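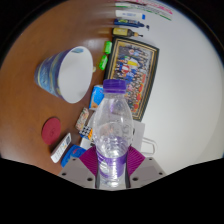 La pinza de mano sujeta una botella de agua entre sus dos almohadillas, en la mesa de pruebas de Bivano.

Bivano renueva las almohadillas de su pinza de mano y fija una revisión cada 12 jornadas

18/07/2021

El taller de manipulación de Bivano ha terminado la puesta a punto de la pinza de mano que utiliza para registrar agarres de objetos domésticos. La intervención ha consistido en el cambio de los dos dedos blandos, la alineación de las placas que los sostienen y una nueva calibración de la cámara. La herramienta vuelve al servicio esta semana, según ha informado la empresa.

El equipo llevaba parado desde que los técnicos detectaron que los objetos cilíndricos giraban dentro de la pinza al levantarlos. El problema se notaba sobre todo en botellas y tubos. Con cajas y envases de caras planas el agarre seguía siendo aceptable, y por eso la avería tardó en aparecer en los partes de trabajo.

Maritza Carhuamaca, responsable de mantenimiento del taller, atribuye el fallo al desgaste de la superficie de contacto. Las almohadillas llevan una textura fina que se va puliendo con el uso, y las anteriores habían quedado casi lisas en la parte central. «Por fuera parecían enteras. Al pasar el dedo se notaba enseguida», explica.

Las piezas nuevas, de color magenta, las ha suministrado Mivetti. Van montadas sobre dos placas de color gris claro con pequeños taladros para tornillos, de modo que cada dedo puede subirse o bajarse sin fabricar un soporte distinto. Carhuamaca ha optado por la posición más alta en ambos lados. Antes había una diferencia de 2 milímetros entre el izquierdo y el derecho, herencia de una reparación hecha en marzo con tornillos de otra longitud.

El procedimiento que ha quedado escrito en la ficha de la máquina es corto. Se retira la batería, se aflojan los tornillos de las placas sin sacarlos del todo y se cambia primero un dedo y después el otro, para conservar siempre una referencia. Luego se cierra la pinza en vacío y se comprueba que las almohadillas se toquen en toda su altura. El apriete final se hace con la pinza cerrada.

La comprobación con objetos se realiza sobre la mesa de pruebas, donde los técnicos dejan a mano artículos de escritorio y de cocina de distintas formas. La botella de agua de plástico es la primera de la lista. Su cuerpo acanalado cede con poca presión y deja ver si un dedo empuja más que el otro: si la botella se inclina al cerrar, hay que volver a las placas. Después vienen los rotuladores, el cubo de rompecabezas y el mando a distancia, que obligan a cerrar a anchuras diferentes.

La parte óptica ha dado más trabajo. La cámara va fijada a la propia herramienta y usa una lente de gran angular que curva mucho los bordes de la imagen, con lo que cualquier holgura en el soporte desplaza los dedos respecto a la posición que espera el programa. Aslı Ekinci, ingeniera de Woltlow, la firma que se encarga de la calibración, se desplazó al taller para repetir las medidas con los dedos nuevos ya colocados. En total se tomaron 519 imágenes del patrón, a varias distancias y con la pinza abierta y cerrada.

«Calibrar antes de cambiar los dedos no sirve de mucho, porque luego se toca el conjunto y hay que empezar otra vez», señala Ekinci. La ingeniera recomendó además marcar con pintura la cabeza de los tornillos del soporte — una línea que cruce del tornillo a la placa — para ver a simple vista si alguno se ha movido.

Desde ahora, las almohadillas se limpiarán al final de cada jornada con un paño humedecido en agua, sin alcohol, y se revisarán cada 12 jornadas de uso. El cambio se hará cuando la textura deje de notarse al tacto, aunque no haya cortes ni grietas. El taller guardará un juego de repuesto en el armario de herramientas, junto con los tornillos de la longitud correcta en una bolsa aparte.

La operación completa, sin contar la calibración, ocupó aproximadamente dos horas. Bivano tiene previsto aplicar la misma ficha a la pinza que mantiene en su local de Grajales, que monta todavía los dedos antiguos. No hay fecha para ese trabajo, pendiente de que Mivetti entregue el siguiente pedido.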